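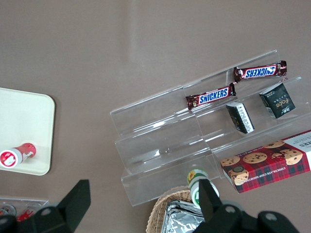

6 November 2018
By Javier

I stock shelves three mornings a week, so I have opinions on whether a robot can do it yet. My answer is – sort of! A candy bar is easy for me because I don't think about it. A machine has to find the wrapper, pinch it without crushing it, and set it on a clear plastic step it can barely see (I bump into those myself). I'd happily hand over the cookie boxes tomorrow. The small slippery stuff, and whatever has tipped over behind it, I'm keeping for now.

Recent posts
Folding towels, still my job
My July at the Grirkden store
Who empties the dishwasher?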